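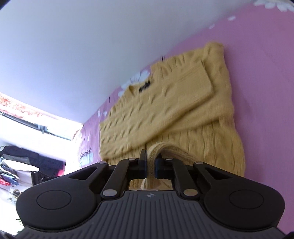 A folding run: the hand-held gripper with a pinch of ribbed knit between its fingers.

Last updated: February 28, 2020

Visit to the Wastden collection rooms

Wastden collects examples of household work for a learning system. The firm does not build robots itself. People do chores with a hand-held gripper, a camera on the tool records what the gripper is doing, and the recordings go to Zerouali, where the training is done. I had asked to see the collecting end of it, mostly because the reports I read tend to start once the data already exists.

We were five visitors, two of us from Bollano. The office is on the first floor above a bicycle shop and we were let in by the side door. Coats and bags went in a cupboard. Phones had to be switched off while anyone was recording, as a ringtone had spoiled the sound on a whole morning's work in June.

Flor Villanueva runs the collecting side and showed us round. She began with the numbers. The target for clothes folding is 3000 accepted runs. On the day we came they had 838. A run is one garment, from the first touch to the last, and it only counts once a second person has watched it through and passed it.

Knitwear is the slow part. A shirt has edges that the fingers can find easily, but a thick jumper bunches up and the layers slide over each other. The collectors are told to take hold of the ribbing where they can, at a hem or a cuff, and to lift before they pull. The mustard cable-knit on the pink flowered cloth is a fair example of what they deal with. With a sleeve lying across the body and one side rolled over on itself, there are several ways to go on from there, and Villanueva said she wants all of them in the set.

I asked whether the collectors follow a script. They used to. The first batch was done to a written order of folds and the runs came out so alike that Zerouali sent most of it back. Now each person is given the garment and the finished shape and left to get there. The only fixed rules are that the free hand stays out of it and that a dropped edge is picked up again on camera. Runs with a dropped edge are kept. They are marked as such and used to show the system how a mistake is put right.

Most of the recording is done in people's own homes. Wastden has 9 homes signed up at present, and the office rooms are used for training new collectors and for checking. The homes give a mix of light, bedding and clutter that would be hard to set up on purpose. They also give trouble — bright windows are the usual complaint from the checkers, followed by pets.

We each had a go with the gripper on a tea towel. It is harder than it looks. My wrist ached after 7 folds and I kept closing the fingers too early. The woman from Gralmont did much better and had her towel in quarters while I was still looking for a corner.

After that we sat in on checking. Two people work side by side with the recordings at double speed, and each run gets a pass, a fail or a query. Queries go to Villanueva at the end of the day. The one we watched concerned a cardigan that had been folded with a button caught inside the sleeve. She passed it.

There was no tour of the training work, which is done elsewhere, and no robot to look at. Questions about results were referred to Zerouali. Wastden expects to start on towels and bedding once the knitwear is finished, and visitors can be taken again then by writing to the office.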